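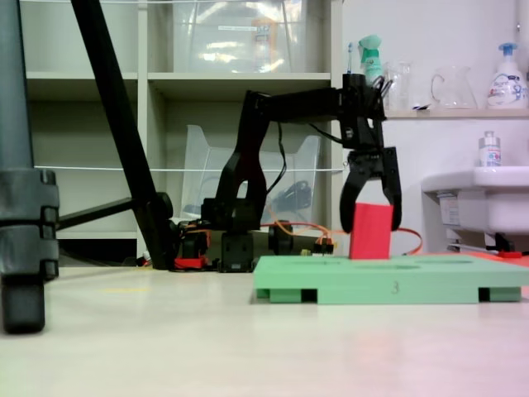 ## Handout 4 - Arm setup and upkeep (Drelska bench)

Read before your slot. Lab is graded on the log sheet, so fill it in as you go. Questions to Chanida Klinhom or me (Lertchai).

Covers: power-up order, homing, gripper check, cable check, block test. Does not cover camera calibration, Ingrid Okafor has that in October.

### 1. Before power

- Supply OFF at the wall. Not just the switch on the board.
- Wiggle the base by hand. Any rock at all = clamp screws, quarter turn each, opposite corners.
- Look at every servo plug. White connectors work loose first, the wrist ones worst. Push straight in, never by the wires.
- Swing each joint slowly through its full travel, feel for grit. Gritty joint - stop, write it down, tell someone.
- Nothing inside the reach circle. Phones, mugs, elbows.

Joint order in the log: base, shoulder, elbow, wrist, gripper. Keep to it. Last year half the sheets had elbow and shoulder swapped and we couldn't use them.

### 2. Power-up and homing

1. Supply on, wait for the controller to finish booting.
2. Start Kandpal. Load the profile `bench_arm`, not `bench_arm_old`.
3. Torque stays off. Put the arm by hand in the folded pose on the laminated card.
4. Torque on. Should hold with no hum. A hum means it's fighting something, usually a cable.
5. Press Home. One person on the stop key the whole time.

Homing offsets after the last rebuild:

| Joint | Offset (counts) |
|---|---|
| Shoulder | 157 |
| Elbow | 136 |
| Wrist | 107 |

If yours differ by more than a few counts DON'T type the table values over them. Re-seat the horn, home again. If it's still off, it goes to Thitima Sitthichai. She has the spare horns and the good screwdriver.

### 3. Cables

Most faults on this bench are cables. Nearly all of them really.

- Slack loop at every joint, big enough for full travel. Test at both ends, not the middle.
- No loop hanging where the gripper comes down.
- Ties: snug, you should be able to slide the bundle with one finger. Overtightened ties cut insulation, we lost a wrist servo that way.
- Keep signal and power apart where you can. Where they cross, cross square.
- After ANY rerouting repeat the slow swing from section 1, torque off.

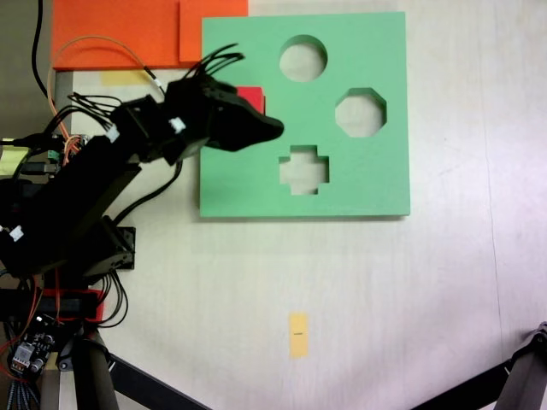

Classic symptom: joint drops out at one angle only, comes back when you move it. That is a broken strand or a half-seated plug. Swap the cable before the servo - a cable is five minutes, a servo is an afternoon plus re-homing.

Second symptom: everything twitches when the gripper closes. Supply sagging. Check the screw terminals first, they losen with vibration. Supply off before you touch them, obviously.

### 4. Gripper

- Open/close ten times with nothing in it. Listen.
- Fingers should meet evenly. If one arrives first the linkage screw has backed out.
- Wipe the finger pads, dry cloth. No alcohol, it hardens the pads.
- Grip limit in Kandpal is 100. Leave it there. Going higher doesn't hold better, it only cooks the servo.
- Warm to the touch after a run is ok. Too hot to keep a finger on = torque off, let it rest, log it.

### 5. Block test

The shape board is our standard check after a repair. Same board every time so the results compare.

- Board flat on the table, square to the base. Mark the corner so you can put it back.
- Run the approach first with no block. Watch the clearance over the board, full path, slow speed.
- Then one block, one hole. Round hole is forgiving, do it first. The cross is the one that shows up wrist error.
- Block lands off to the same side every time: offset problem, back to section 2.
- Block lands all over the place: backlash or a loose screw. Check the shoulder before the wrist, a little play there is a lot at the tip.
- Don't correct by nudging the board!! Someone always does.

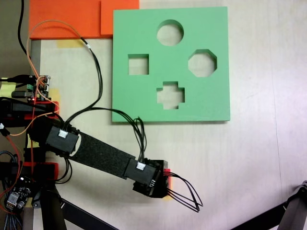
*Fig. 3. Shape board on the table with the arm alongside. Holes: circle, square, octagon, cross.*

### 6. Shutdown

- Arm to folded pose, then torque off. Support the elbow with your hand, it falls.
- Quit Kandpal, supply off, wall off.
- Blocks back in the tub.
- Log: initials, joint notes in order, anything you tightened and how much. "Fixed it" is not a log entry.

### For next time

Read the Skuder servo notes, the part on horn alignment and the part on overload. Skip the firmware chapter. Nipon Tanasarn will bring a stripped gearbox so you can see what the gritty feeling is. Pairs are the same as last lab, swap who holds the stop key.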